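When a workplace brings in automation, the people who already do the job are usually the last to be asked about it, and this page is a guide to doing it in a kinder order. I wrote the first version as a handout for our own shift leads at Tresley, where we pack and return kitchen goods, and it has been passed around enough since then that it deserved a proper tidy-up. Rekha Goel read the whole thing twice and made it shorter. (It was much longer, believe me.)

Last updated 30 November 2021

# How to bring your packing team into an automation project

## Before you start

You'll want a written list of the tasks on your floor, a lead who still works the bench at least part of the week, and a quiet hour with each person whose job is going to change. If your supplier has a trainer, get that person's name and phone number early, and hand it to the crew as well as the managers. Ours was Haf Owen from Drasis, and I think half of what went right here went right because people on the late shift could simply call her up and ask.

## Step 1: Write down the job as it is really done

Stand at the bench for a full shift with a notebook. Our job sheet for returns had 5 lines on it. My notebook, by the end of the day, had 19, and the extra ones were all the small, sensible things that folks had worked out for themselves over the years — turning a cup so the lid tab doesn't catch, holding a basket still with the back of one wrist, setting aside anything that rattles.

Write these in the words people use. If everybody says "nudge it square," then put down "nudge it square." You'll be glad of it later when you're explaining to an engineer why an item keeps ending up crooked.

## Step 2: Pick the first task together

Put the list on the wall and let people mark the tasks they'd be happy to hand over and the ones they'd miss. I expected the heavy lifting to come out on top and was quite wrong. Our team wanted rid of the sorting of small items into baskets, mostly on account of sore thumbs, and they wanted to hold on to inspection, where their judgment counts for something.

Choose a task that:

- comes up many times in a shift
- has a clear finished state that two people would agree on
- can go back to being done by hand the same day if things go badly

That last point matters a great deal. We kept the old bench set up for the whole of August while the new cell was being tried out, and I'd do the same again.

## Step 3: Settle pay and hours before anybody teaches anything

Have this talk early, and put the answers in writing. People are being asked to show a machine what they know, and they will want to know what that means for them come spring. At Tresley we agreed on three things: teaching time is paid at the lead rate, nobody's hours go down during the trial, and anyone whose task moves over gets first pick of the new roles. You may end up with different terms. Just don't leave them hanging while you order equipment.

If you can't promise something, say so plainly. A "we don't know yet" with a date beside it went over much better with our crew than the cheerful slide deck I had started out with, which I have since deleted.

## Step 4: Plan short teaching sessions

In our setup, the people who know the task do it with a pair of hand-held grippers, and the robot's training comes from those runs. It feels strange at first, a bit like eating dinner with somebody else's forks, and even very quick packers are slow for a while. Tell them to expect it.

1. Keep each turn to 15 minutes, then swap.
2. Start with one item and one basket on a clear table.
3. Check that the cables have slack and run away from the person's feet.
4. Let the person try the grippers for a few minutes with nothing being saved.
5. Ask for a steady pace. Nobody is being timed, and it's worth saying that out loud more than once.
6. Stop when the person says stop.

Cups and tumblers make good early practice. A straight grip near the bottom of the body keeps the fingers clear of the lid and straw, and the other hand can stay open and ready without having to do anything at all.

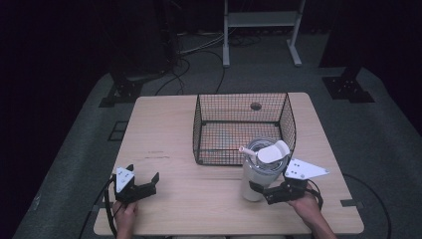 Give people a way to throw out a run they don't like. Ours say "skip that one" and whoever is at the laptop marks it. We had gathered 312 good runs before the first real trial, and I was pleased to see that the skipped ones were talked over just as much as the keepers, usually with a cup of coffee in hand.

## Step 5: Decide what the new day looks like

Once the cell takes over part of the task, there will be gaps in people's day, and if you don't plan for them they fill up with odd jobs and grumbling. Sit down again with the list from Step 1. For us the new day came out something like this:

| Part of the work | Before | Now |
|---|---|---|
| Sorting small items | By hand, all shift | Cell, with one person watching |
| Inspection | Squeezed in between | Its own bench |
| Clearing stuck items | Everybody | Trained cell leads |
| Teaching new items | Didn't exist | Shared, by sign-up |

Watching the cell is tiring in its own way, so rotate it. Two of our most experienced packers found it lonely, and we moved the inspection bench closer so that there was somebody to talk to.

## Step 6: Keep asking

Hold a short meeting at the cell every couple of weeks, on paid time, and bring the wall list with you. Ask what has gotten easier, what has gotten worse, and which items the robot still makes a mess of. Write down the answers and come back with what you did about them, even when that was very little.

Our sister site at Sequeira is starting on Step 2 now, and they've asked to borrow the wall list. If you'd like a blank copy of it, or the wording of our pay agreement, stop by the returns office and ask for Rekha or me.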